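Brallitz Mahjong Set, Blue Back, Standard Size

Item no. 1346
In stock, ships from the Nuvach warehouse

The Brallitz is a full mahjong set for home and club play. It has the tiles needed for Chinese, Hong Kong and most other four-player rules, with flowers and seasons included. Jokers are not part of this set. If you play American rules, see the Brallitz Plus.

What is in the box

144 playing tiles
4 blank spare tiles
3 dice
1 wind marker
1 zippered carrying case
1 rule booklet (English)

Racks and a table mat are sold separately. The case has a side pocket that holds four folding racks of the Posteck type. Rigid racks with a pusher arm will not fit.

Tiles

The tiles are two-tone, white in front and blue behind. The color goes all the way through each layer, so it does not wear off at the corners the way a painted back does. Faces are engraved and then filled with paint. Edges are lightly rounded so the tiles slide against each other when you build the walls, and they are square enough to stand up without a rack.
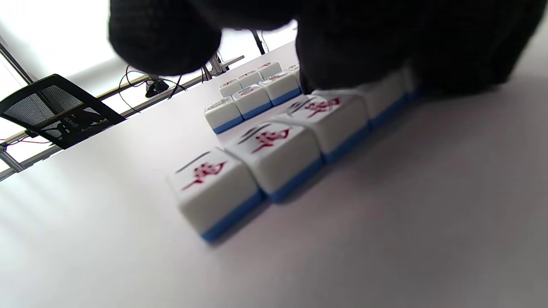 White tiles with blue base layer, on a white tabletop.

New tiles may feel slightly slick from the polishing compound used at the factory. Wipe them with a damp cloth and a drop of dish soap before the first game, then dry them with a towel. Do not soak them and do not put them in the dishwasher. Alcohol and nail polish remover will lift the paint out of the engraving.

Noise

Tiles of this weight are loud on a bare table. A rubber-backed mat takes most of the sound out of shuffling and keeps the walls from drifting. The Bite table mat is cut for square tables and has a raised rim on all four sides. A thick tablecloth also works, but pull it tight, as tiles tip over on wrinkles.

Replacement tiles

Single tiles are available for as long as we carry the set. Give the item number and the name of the tile when you order. White shades vary a little between production runs, so a replacement may be slightly brighter than tiles that have been in use for a few years. The four blanks can be marked with enamel paint if you need a stand-in right away.

Shipping and returns

Orders placed before 2 p.m. leave the same working day. The set is heavy and ships in its own carton, so it may arrive apart from other items in your order. Unused sets can be returned within 110 days. Please count the tiles before you send the set back. Sets with missing tiles are refunded minus the price of the replacements.

Related items

Brallitz Plus, with jokers (item no. 1112)
Posteck folding racks, set of four
Bite table mat, dark green or gray
Nuvach dice, pack of 7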